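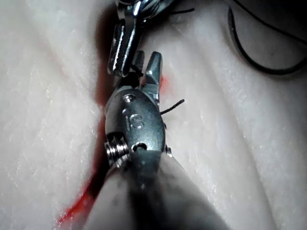
Le point simple, patiemment

Au centre de formation de Driltonham, l'apprentissage de la suture instrumentale commence par un fil noir, un coussinet de tissu synthétique et beaucoup de silence. Reportage dans un atelier où l'on enseigne d'abord à nouer.

La salle de suture occupe l'extrémité du deuxième étage, après les vestiaires. Les internes y sont accueillis par groupes de 8, pour un cycle qui débute en octobre et compte 16 séances. Chacun reçoit à son arrivée un livret, un coussinet pâle au grain fin et une longueur de fil. Les instruments sont remis plus tard, lorsque le formateur estime que le geste a été suffisamment observé.

« Les internes souhaitent tous passer l'aiguille dès la première heure », constate Olesia Bondarchuk, responsable pédagogique du programme Jeston. « Nous leur demandons de regarder le fil. Où se trouve le brin court, où se trouve le brin long, lequel des deux va bouger. Tant que la réponse n'est pas immédiate, le nœud sera mauvais. »

Le coussinet d'entraînement est un objet modeste auquel l'établissement accorde une attention particulière. Sa surface claire, blanche à gris très pâle, offre au fil noir un contraste franc : le moindre brin abandonné s'y remarque. Le matériau doit céder sous la pointe de l'instrument sans se déchirer et conserver assez de tenue pour que la tension du nœud soit lisible. Le centre s'approvisionne auprès de la maison Shevchuk et en consomme 700 par an. Une commande livrée trop ferme, il y a quelques années, a été retournée dans son intégralité.

La question de la tension revient dans tous les entretiens. À la différence de la main, qui sent le fil se raidir, l'instrument métallique transmet peu de chose à celui qui le guide à distance. Il faut donc apprendre à lire l'effort sur le support : un creux, un pli, une lèvre qui se soulève. Xinyi Su, chirurgienne et formatrice, consacre deux séances entières à cet exercice. Elle fait volontairement serrer trop fort, puis trop peu, et demande à chacun de décrire ce qu'il voit avant de recommencer.

Le matériel appelle la même rigueur. Les mors, fins et polis, saisissent l'aiguille ; employés sans discernement sur le fil, ils peuvent l'écraser et l'affaiblir. Le règlement de la salle prévoit que tout fil pincé en dehors de son extrémité soit considéré comme perdu. Les anciens élèves en gardent un souvenir contrasté. « J'ai recommencé le même point pendant toute une matinée », se rappelle Khrystyna Sydorenko, aujourd'hui cheffe de clinique. « Je trouvais cela excessif. J'applique désormais la même règle à mes propres internes. »

L'entretien des instruments est confié à Melaniia Kuzmenko. Ressorts, axes et articulations sont examinés à l'issue de chaque séance, et un registre papier, tenu en parallèle du suivi informatique, consigne les observations. Les résidus de fil logés près de la charnière constituent le motif d'intervention le plus fréquent. Ils se retirent à la pince, sous une lampe grossissante, mors ouverts.

L'évaluation finale porte sur 12 points simples alignés. Le jury examine la régularité de l'écartement, la longueur des brins et l'état du support. La durée est relevée sans entrer dans la note, disposition adoptée à la demande des formateurs et qui suscite encore des discussions. Khrystyna-Mariia Maksymiv, membre du jury, y demeure favorable : la vitesse, selon elle, s'acquiert au bloc, au contact des équipes, et un candidat pressé reproduit longtemps ses défauts.

Le partenariat conclu avec l'institut Watanance permettra d'ouvrir un second groupe à la rentrée. Les candidatures sont à adresser au secrétariat pédagogique, accompagnées d'une lettre du chef de service. Les coussinets et le fil sont fournis.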